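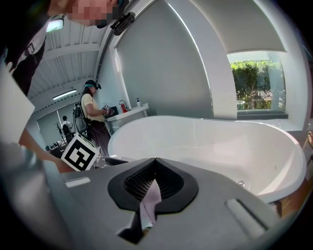 Pink cloth, white tub, green view. Bath-cleaning day at Trelstead.

2018-09-17

Right, settle in, this is going to be a long one, and it is entirely about cleaning a bath. A freestanding bath, to be exact, which I had never had to look after until we took on the rooms at Trelstead, and which has turned out to be a different job altogether from the one in my own house. (1/11)

I grew up with the sort of bath that has tiles on three sides and a plastic panel on the fourth. You clean the inside, you wipe the rim, you have a go at the taps if visitors are coming, and you're done. A freestanding one has an outside as well! A great big curved outside, and it collects dust like the top of a wardrobe. (2/11)

So, cloths first. I use soft pink ones for the bath and nothing else, and I keep them well away from the ones for the loo and the floor. Other people use blue for baths and pink for somewhere else, and that's fine, just pick a colour and stick to it. We had a muddle in January that I would rather not go into, and we have been very strict ever since. (3/11)

Start dry. I know everyone wants to get the water going straight away, and I was just the same, but if you run a dry cloth round the rim before anything else you pick up all the hairs and fluff while they're still easy to pick up. Once they're wet they cling, and you end up chasing one single hair round the tub for what feels like half the morning. (4/11)

Then warm water and a small squirt of washing-up liquid. Nothing scratchy and no cream cleaner unless you know for certain what your bath is made of. A glossy finish is lovely when it's new and very unforgiving once somebody has been at it with the rough side of a sponge — I've met a few baths like that and there really is no bringing the shine back with elbow grease. Fold the cloth in four and you get a clean side each time you turn it over. My mum taught me that one and I still feel quite pleased with myself every time I do it. (5/11)

Go round the inside from the top down, rim first, then the sides, and leave the bottom until the end. The metal fitting in the tub wants its own little moment. I wrap a corner of the cloth over one finger and go round the edge of it slowly, then dry it straight off. If you leave drops sitting on metal you get those chalky spots, and our water is hard enough that they show by teatime. Someone asked me last time about vinegar. A weak mix on a cloth for the spots, rinsed off well, but please don't pour it over the whole bath and wander off for a cup of tea. (6/11)

Now the wood. There's a wooden base under this one, and I'm forever worrying about it. Barely damp cloth, wrung out until your wrists complain, and a dry one straight after. I keep an old towel on the floor beside it while I'm doing the sides so that any dribbles have somewhere to go. (7/11)

Don't forget the windowsill! Ours is dark grey, which looks very smart and shows every speck. It gets a quick wipe each time, whether I think it needs it or not. I do dawdle over that bit, I'll admit, with all those trees and shrubs to look out at. I've cleaned bathrooms where the view was a frosted pane and somebody's extractor fan, so I'm making the most of it. (8/11)

The curved wall behind the tub is the thing people ask me most about when they see the room. I love it, it softens everything, and it's much nicer to dust than a corner. A dry microfibre from the top of the arch downwards, standing on something sensible, and follow the curve in one long go. Two passes if it's been a while. (9/11)

Last of all is the buffing, and this is my favourite part. Clean dry cloth, big slow circles along the rim, and then crouch down and look along it with the light coming from the window. You will find a smear. There's always one. Breathe on it, rub it, look again, and then make yourself stop or you'll be there all day (ask me how I know). (10/11)

Afterwards the cloths all go in a hot wash together with no fabric softener, as softener leaves them a bit greasy and you just spread it back over the next bath. I'll do taps and mirrors another time, as I've got plenty to say about mirrors. If anyone has a good way of getting at the floor behind a freestanding bath without lying flat on your stomach, do please tell me, my knees would be ever so grateful. (11/11)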